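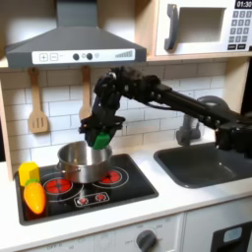

Hello all, I write with the news of our club for the Litia round in May. Our team took the kitchen task, and for the last 3 weeks we have worked mostly on release height. With the green block and the steel pot, the lower edge of the block should be just inside the rim before the gripper opens. If we let go higher, the block often hits the rim and jumps away. We ran 20 trials with the new height and lost the block in six of them. Before the change it was eight, so the progress is small – but we are happy with it.

The Quintana team wrote on this list:

> We had the same problem with the pot. Did you change the grip
> force also, or only the height? And do you use the sink as a
> second target? The rules from Tendgate are not clear to us.

We changed only the height. The force is the same as in the Buvwood workshop notes. As for the sink, we do practice over the basins, because I understand the rules to say that any open container is allowed. The small one is harder for us, and the arm hides a part of the block when we look from the side.

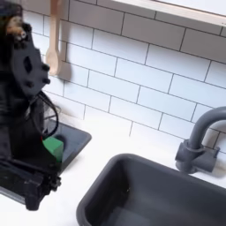
Tendgate answered me later that both basins are allowed, but the team must name the target before the run starts, and a change during the run costs one attempt.

Our log files are in the club folder. Please tell me if you cannot open them.

With regards,
the kitchen task team

Comments (3)

buvwood_reader: Thank you for the numbers. Did you keep the same speed in all 20 trials?

mlk6: We lower in two steps and wait a moment between them. It helped us more than the height.

quietservo: Is the folder open for teams outside Litia?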